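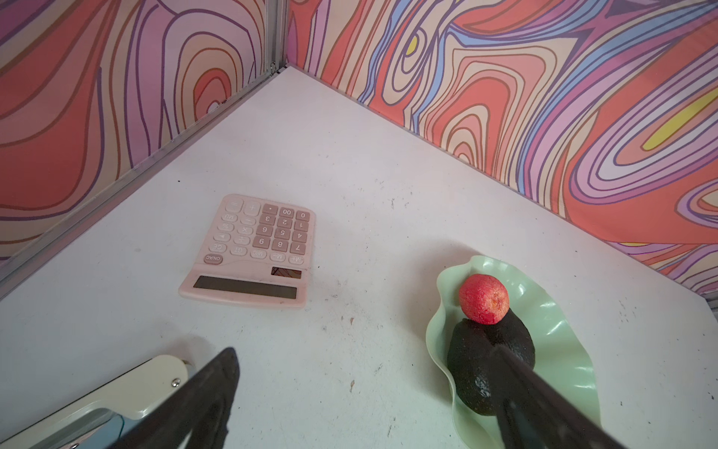
My pink calculator and the household money

25/02/2021

I have promised since December that I will write about how I do my monthly accounts, and I was always finding something more interesting to do. Today I finished the accounts for the month a little early, so I have no more excuse.

First the calculator. It is pale pink, with light pink function keys and the number keys in a darker pink, like an old rose. I bought it from the stationery shelf of a small shop in Trallutthorpe in my first winter in this town. I went in for envelopes. I did not need a calculator, my phone has one, everybody's phone has one. But I picked it up and pressed the keys a few times, and I liked the rounded buttons under my finger, and then I was standing at the cash desk with it and I forgot the envelopes completely.

My sister says it is a calculator for a child. Maybe. I have done my taxes with it two times and the tax office did not complain about the color.

Why I don't use the phone

With the phone I begin to add the receipts, then a message comes, I answer the message, I look at the weather, and when I come back I don't remember if I already put in the bakery. With the calculator there is only the sum. I also make fewer mistakes on big keys. On the glass I often press 8 when I want 5, and I notice it only when the total is very strange.

It has a small solar panel over the display, and I like this too. I do my counting in the morning by the window if I can. In the evening I sit under the lamp.

How I do it

During the month all receipts go into one envelope (I did buy them in the end). I don't sort anything. I tried to sort them every week and I stopped after the second week, so now I know myself better.

On the counting day I clean the table and make four piles: food, house, transport and other. "Other" is always the problem. This month it had a birthday present, a pair of wool socks, a key copy and one receipt where the ink disappeared and I can read only the last two numbers. I put it down as 40 because I think I remember it. If you know a way to save these thin receipts from fading, please write to me. I heard that it is better to keep them away from the light, but mine was in the envelope all the time.

Then I add each pile two times, once from the top and once from the bottom. If the two totals are the same, I write it in the notebook. If they are not the same, I drink tea and do it a third time. My food total came out different by 177, and I was looking for it a long time. I had entered one number without the decimal point.

My limit for "other" is 200 each month and I was more than 40 over it. The socks I don't regret.

The notebook

For the notebook I use one from Kerkix, with squares and not lines, because I write my numbers crooked on lines. One page is one month. On the left I write what I planned, on the right what really happened, and at the bottom the difference. I do not write comments, except one time in December when I wrote "never again" next to a number and now I can't remember what it was about. I looked at this page again today and it still tells me nothing.

I am saving for a real desk. I want to have 1,000 together before I go and look at them, because if I go to look before, I know that I will buy. With this month I am a bit past the half. Until then I use whatever table is free, and the calculator comes with me in my bag, between the scarf and the book. I should make a small cover for it, so the display does not get scratched by my keys. I have a piece of felt left from the Christmas things and I think it is big enough.

A reader of my last post asked if I use some special method or a course. No, I don't. My mother did it with an envelope and a pencil, and I only added the pink machine. Next time I will write about the soup with barley, several of you asked for the recipe and I have to measure it first, I always cook it by eye.

Posted by Jitisia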